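Iltis announce second album Mamani, out in January

Hello from Prindbridge! I'm Fanni Juhász, I sing and play keys in Iltis, and I'm so pleased I can finally tell you that our second album, Mamani, comes out in January on Trarnix (vinyl and download, 100 signed copies).

Botond Takács produced it and Erzsébet Kozma plays cello on 2 of the songs, which made me cry, both times. The whole thing runs to about 40 minutes.

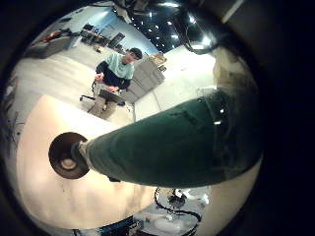
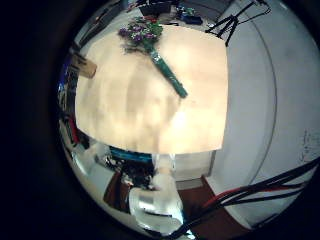 First photo: a laptop and a dark cap. Second photo: purple flowers on the table.

The first single, "Slow Ferry", is out now, and we'll be playing it live all through the spring – dates soon, I promise!

For interviews, review copies or a chat about old synths, please write to Pylyp Ivanyshyn at Trarnix. He answers quicker than I do.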